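Teleop vs. hand guiding for door tasks (sim): what are you using?
Forum > Learning from Demonstration > Data and Tooling
Thread open, 9 replies

slipring_44
Posts: 834

We have to collect demonstrations for a house-type task in simulation. Mobile base, two arms, parallel grippers. The robot starts in a hallway, gets to a door, and the follow-up task is an open-top box set in a counter-like surface. Everything is driven by remote control from a seated station with two hand controllers, using the Clurnula bridge into the sim.

My problem is the door work. Operators who are fine on tabletop tasks become slow and jerky as soon as the wrist is close to the door. They lose track of which way is up. The wrist view in these episodes looks like this most of the time:
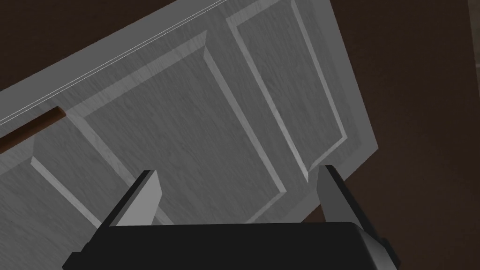
What I would like to know

1. Does anybody still do hand guiding for door tasks, on a real arm, and then replay in sim?
2. If you teleoperate, is the operator allowed to see the wrist view, the base view, or both?
3. How do you label an approach that was abandoned and tried again?

Operators get 7 practice runs before we start keeping anything. That number came from the last project and may be wrong for this one.

deadband
Posts: 2,485

1. Yes, on a single fixed arm with a door leaf bolted to a stand. Hand guiding gives you good contact forces and smooth paths. It gives you nothing for the base. If your robot has to drive and reach in the same episode you can't push it around by the elbow, so the question answers itself.

2. Both, but wrist view small and in a corner. Operators fixate on it if it is large.

3. Keep it in the episode and put a segment marker at the point where the operator starts over. Don't cut it.

kp_too_high
Posts: 61

Disagree on 2. We had the wrist view large for all contact tasks and small for driving, with a foot pedal to swap. People learned the pedal in one sitting. With the small version they hit the molding on paneled doors constantly. Beveled panels have very little shading contrast in most sim renders and you need the pixels to see where the flat rail ends.

Also, gray fingertip pads against a gray door is a bad combination. In the picture you posted the pads are almost the same tone as the door surface. I would change the material on one of the two.

slipring_44
Posts: 834

Can't change the material. The policy will be tested on randomized scenes and the gripper has to match the real one. I could randomize the door finish more often, though.

For the base view, there is a separate question about tilt. The view comes in strongly rotated relative to the floor. One camp here says correct it before it reaches the operator. The other camp says the operator should see exactly what the policy sees. Typical one from the hallway:
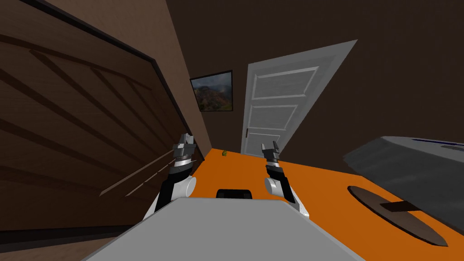

I have been told both that operators adapt in an hour and that they never adapt. My own experience driving it is that the arms are easy, as they are attached to the view and move where you expect, and that the base is hard. You command forward and the corridor slides off diagonally. Turning in place is worse. I end up steering by where the wall meets the floor and ignoring everything above it.

Militz used to ship a leveling option in their viewer. I haven't tried it on the current version.

fourbar
Posts: 319

Level it for the operator. Record it raw. These are two separate streams and there is no reason to tie them together. The argument about "seeing what the policy sees" only matters if the leveled view shows the operator something the raw one doesn't, and a rotation shows nothing extra as long as you crop to the same pixels.

kp_too_high
Posts: 61

Agree on that one.

deadband
Posts: 2,485

Mostly agree. The catch is the controllers. If you rotate the view and leave the hand mapping in the camera frame, moving your hand right moves the gripper along a slant. You have to rotate the mapping by the same amount. We had this wrong for most of March and every demonstration from that month has a small correcting hook at the end of each reach. The policy learned the hook very faithfully.

slipring_44
Posts: 834

That would explain something. We have a similar hook, mainly in the box task and not so much at the door. It shows up in the last part of the descent, when the fingers go in over the rim. The operator comes down, stops, moves sideways, then continues.

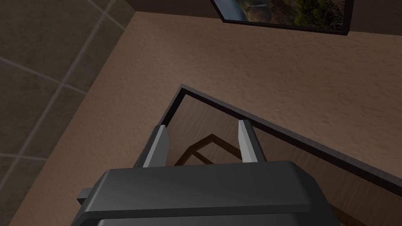

Render: slipring_44, wrist view, box task. Reuse OK with credit.

I had put it down to people being careful about the edge. The mapping is in the camera frame, and the leveling was switched on by whoever used the station before me, so both could be true.

One more detail in case it matters: we close the gripper with an analog trigger, full range, no snap. Half the operators ride the trigger on the way down and the finger gap drifts.

fourbar
Posts: 319

Make the trigger binary with a ramp. Analog closing is useful for soft objects and almost nowhere else. A drifting gap during descent is noise the policy has to fit.

On the stop over the rim, plot wrist speed against height. If people stop at the same height each time it's caution. If the sideways step is always in the same direction in the camera frame it's your mapping.

joint6_again
Posts: 12

New here, mostly reading. We use the Randura kit, where you hold a small passive copy of each arm and the robot follows joint for joint. I would suggest it for doors. The operator feels the joint limits in their own hands and doesn't ask for poses the arm can't reach. With hand controllers and an IK solver people ask for impossible poses all the time and then wonder why the elbow jumps.

deadband
Posts: 2,485

Joint copying is good until the base moves. You need both hands for the arms, so the base goes on pedals, and then you have three things to coordinate. Our success rate with it was fine on drawers and poor on anything where the robot has to back up as the door comes toward it.

Also it does nothing for contact in sim unless you drive the copy arms with force, and the cheap kits don't.

joint6_again
Posts: 12

We split it. One person on arms, one on base, talking to each other. I know it costs double.

kp_too_high
Posts: 61

Two-operator data is hard to learn from. The base operator reacts to what was said out loud and none of that is in the observations. We threw ours out.

joint6_again
Posts: 12

We kept ours and it trains. It may depend on how much talking there is. Our pairs were nearly silent after the first 50 episodes.

slipring_44
Posts: 834

Update after checking a few things.

The hook: sideways step is in the same direction in the camera frame in every episode I plotted. So it's the mapping. Fixed now. Thanks to deadband and fourbar. The old box episodes go in a separate folder and won't be used for the first training run.

The door: I went with the pedal swap from kp_too_high. Large wrist view only while the pedal is down. Door contact is cleaner. Driving is the same as before.

What remains is the part where both are needed at once, with the door open and the base close to it:
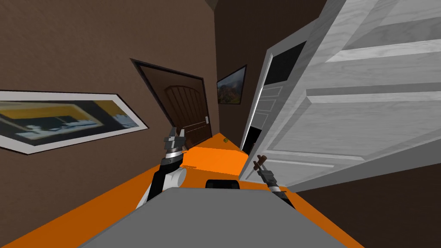

Base placement is now the largest source of abandoned approaches. Operators drive up until the reach looks comfortable in the view and don't consider the space the door leaf needs. With the white door swung this near to the robot and the right gripper by its lower edge, a small yaw of the base is enough to bring arm and door together. The same goes for anything further down the corridor, such as the little green object on the orange floor, which is a long way past the door edge for somebody watching a tilted view. I've started asking for a full stop of the base before any arm motion within reach of the leaf. It makes the episodes longer and the operators dislike it.

fourbar
Posts: 319

I would not force the stop. You will get a policy that halts in front of every door and waits. If coordinated motion is what you want at test time, it has to be in the demonstrations, even if fewer of them succeed.

deadband
Posts: 2,485

I would force it. A slow policy that works can be sped up by trimming low-velocity frames. A policy trained on bad base placement can't be repaired that way. Eze has a trimming script in the shared tools folder, with a threshold on joint and base speed together. Check that it doesn't remove the frames where the gripper is closing, as the arm is nearly still then and an older copy of it dropped them.

slipring_44
Posts: 834

I'll run the stop rule on one batch and leave the other free, same operators, same start poses. Abandoned approaches stay in with a segment marker as suggested. Practice runs stay at 7 for the box task and I'm doubling them for the door.

kp_too_high
Posts: 61

Swap the order for half the operators, or the second batch will look better just from practice.

slipring_44
Posts: 834

Will do.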